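4.3 Stowage of outer clothing in the shared cabin
Figure 4. Long-sleeved sweatshirt, red, laid flat with the back facing up. 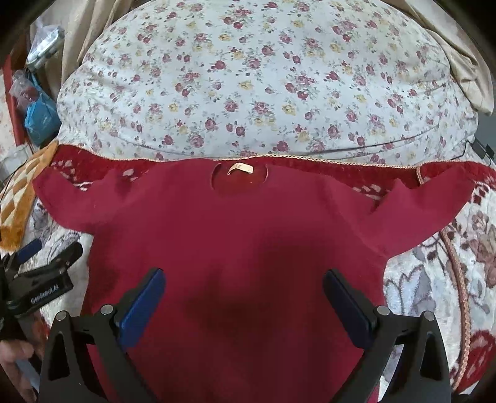
Drorno objected to the draft of this section on the grounds that a hook beside each seat already meets the need, and that any closed bin in a shared vehicle becomes a place where things are left behind. The objection is taken up below, as it bears on both of the layouts that were compared.

The Zakside cabin has 8 seats in two facing rows. In the baseline layout (Layout A) each seat has one coat hook on the side trim at shoulder height, and there is no other provision for clothing. In the revised layout (Layout B) the hooks are kept on the window seats only, and an open-front tray is added under each seat cushion. The tray is shallow, with a raised lip at the front edge, and is sized for a folded garment or a small bag. It can be reached from the seated position without releasing the belt. The door width, seat pitch and floor height are the same in both layouts.

Both layouts ran on the same route, with 12 vehicles in all, split evenly between A and B. The split was held from March to July so that both cold and warm months were covered. Bisier supplied the trays and the modified side trim. A total of 1612 trips had usable records. A trip was dropped if the cabin sensors lost power at any stop or if the vehicle was swapped during the run. The usable trips gave 2774 stowage events, where an event is one item of clothing placed somewhere other than on the rider's body. A garment that was moved during the trip was logged once, at the location where it stayed longest.

Stowage location was coded into five classes: hook, tray, lap, adjacent seat, and floor. Hats, gloves and scarves were coded with the garment they were placed with, and separately only when placed alone. Two coders worked through the full set, and differences were settled by a second viewing.

In Layout A the lap was the most common location, followed by the adjacent seat. Hooks were used mainly for coats with a hanging loop. Pullover garments without a loop were seldom hung, and when they were, they tended to slide off at the two roundabouts on the route. A garment on the adjacent seat matters more than its size would suggest, since boarding riders treated the seat as taken and in most cases chose to stand until asked to sit. This reduced the number of seats in real use on busy trips even when the cabin was not full.

In Layout B the adjacent seat was used much less. The tray took most of the pullovers and light jackets. Heavy coats did not fit well and went to the window hooks, or to the lap when the rider had an aisle seat. Floor use did not change between layouts.

With regard to left items, the trays did collect more than the hooks. The open front made most of these easy to see from the door during the end-of-run check, and dark garments pushed to the rear of the tray were the main exception. A lighter tray liner was fitted to two of the vehicles in June. The period was too short to support a claim about its effect, and those trips are pooled with the rest of Layout B.

The objection noted at the start of this section is therefore accepted in part. Hooks alone serve coats and do little for garments that have no loop. Closed bins were not tested, and nothing here supports their use. Riders with limited reach made little use of the trays, and the hook height was set for an adult of average build in both layouts. Neither point was examined further.

The side trim used in Layout B narrows the elbow space at the window seats slightly. The Russo comfort scale, given to riders at the end of the trip, showed no difference between window and aisle seats on this item. Results for the remaining items of the scale are given in Section 4.4.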